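Ollgate Hall Kitchen Group
Minutes of the September 2023 meeting

I said I'd take the minutes again, so you're getting them the way I write them. If you wanted the stiff version you should have grabbed the notebook before I did! We met in the small kitchen at Ollgate with the hatch shut, as the choir was going on the other side and they were doing the loud one.

Apologies came in from two people, both with colds. Everybody else squeezed in, and the last one to arrive got the step stool.

Last meeting's minutes

Read and agreed, apart from one fix. I had written that the drainer under the window was being replaced. It is being moved. It's going to the left of the sink so that right-handed washers-up have somewhere to put things without crossing their arms, and the left-handed among us have been outvoted (I am one of them and I would like that written down, so there it is).

Still open from last time: the drawer that sticks, the label on the hot water switch, and the tea towels. The drawer has been planed and now sticks in a different place. The label is done. The tea towels are further down.

Cups

This took up most of the evening, and I make no apology for that because cups are what we get the most grumbling over. We currently have the old mixed lot in the tall cupboard, plus the boxes that came to us when the Dranach tea room shut. The cupboard was full before the boxes arrived. The boxes have been living under the piano, and the choir would like their piano back.

We spent a good while on color. One side of the room wanted everything white, on the grounds that you can see when a white cup needs another wash and you can always buy more of them. The other side likes the black ones, which don't show tea stains and look very smart at the evening events. I was firmly on the black side until somebody pointed out that not showing the stains doesn't mean they aren't there, and then I wobbled a bit.

In the end we settled on keeping both, with white for daytime and the playgroup coffee, black for evenings and hires. Anything flowered, striped or with a slogan on it goes to the table sale, unless a member wants to take it home. Please speak up before the sale and not during it – last year there was a tug of war over a mug with a hen on it and I don't think either party has fully recovered.

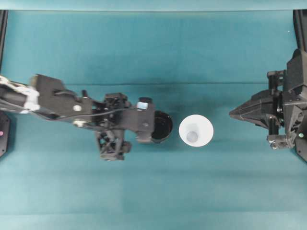 Can hirers use both sets of cups if they have a big crowd?
They can have both as long as they ask when they book, and everything has to be washed and back on its own shelf before the key is returned.

That wording is going on the booking sheet more or less as it stands. We talked about charging for breakages and decided against it for now. People tend to own up when it's free to own up, and if we start asking for money the broken ones will just turn up at the back of the cupboard turned to the wall, like they did in the old days.

Shelves and where things go

The new order for the tall cupboard, bottom to top, is white cups, black cups, saucers, then the big jugs. There was a strong plea for the jugs to come down lower because they're heavy, and I think that was right, so we swapped it round on the spot: jugs at the bottom, white cups next, then black, with saucers at the top. Hardly anyone uses a saucer now except at funerals.

Cups to be stacked no more than two high, please. The stack of four that somebody built after the harvest lunch last year was very impressive, but opening the door was like defusing something.

We agreed to put shelf liner down. The sample from Handeo was passed round, and it's a rubbery one with a bit of grip to it. Most people liked it. One person thought it smelled of wellington boots, and it does, slightly, but we're told it airs off. We'll buy one roll and do the cup shelves first, then see how we get on before doing the rest.

Cloths

The tablecloth question came up again. The cloths that we have are fine for the long tables but they slide about on the small ones, and a sliding cloth with full cups on it is asking for trouble. Clips were suggested. Clips were also objected to, as they catch on sleeves. We're going to try folding the spare cloth under at the corners and pinning it from below, and report back next time.

Tea towels: we need more, and we need them to come back. They go home to be washed and then they live in people's airing cupboards forever. I found two of ours in mine when I was looking for a pillowcase, so I'm as bad as anyone. The plan is a basket by the door with a note on it. Please have a rummage at home!

Money

The kitchen fund stands at 3,000 dollars, including what was left to us from the Dranach closing. The cupboard doors and the new tap have been quoted at 2,000 dollars all in by the fitters at Mollah, who did the hall windows. There was some muttering about getting a second quote. We agreed that a second quote would be sensible, that the first one looks fair, and that if nothing else has come in by the next meeting we'll go ahead with Mollah and stop talking about it.

The summer teas brought in 912 dollars, which got a cheer. Out of that we spent 313 dollars on milk, flour, butter, jam and the emergency trip for more scones. I have the receipts in an envelope if anybody would like to look through them. The scones were worth every cent.

Washing-up

A dishwasher was raised, as it is every year. The arguments for: it's quick, it's hotter than hands can stand, and it would free people up to go and sit down. The arguments against: there isn't a space for it without losing the bottom cupboard, and half of us do our best talking at that sink. No vote was taken. I've been asked to measure the bottom cupboard and I will, though I'm not promising to be neutral about it.

In the meantime we agreed on how cups are to be done by hand. Glasses first, then cups, then plates, then anything with egg on it. Change the water when you wouldn't want to put your own hands in it. Cups go upside down on the drainer with the handles facing out (if they have them) and get a wipe inside before they go in the cupboard, because a damp cup left upside down on a shelf gets that smell.

Any other business

The clock over the hatch is fast. We'd rather leave it, as it gets meetings finished on time.

The fridge has had a jar of something green in it since before the summer. If it's yours, please claim it. If it isn't claimed it will be dealt with by the bravest person present.

There was a request for decaf. Agreed, one jar, and it needs to be kept well away from the ordinary coffee after the mix-up at the quiz.

The choir asked through the hatch whether there was any tea going. There was, and we broke for ten minutes.

Things to do before next time

Move the boxes out from under the piano. Everybody who can lift.
Sort the cups by color and put the odd ones by for the sale. Whoever is on the coffee rota.
Buy one roll of liner and fit it on the cup shelves.
Ask for a second quote for the doors and tap.
Measure the bottom cupboard. Me.
Bring back the tea towels. All of us, and yes, that includes me.

The date of the next meeting will go up on the board by the door once the choir has picked its concert night. Same kitchen, and bring a cushion if you're likely to end up on the step stool.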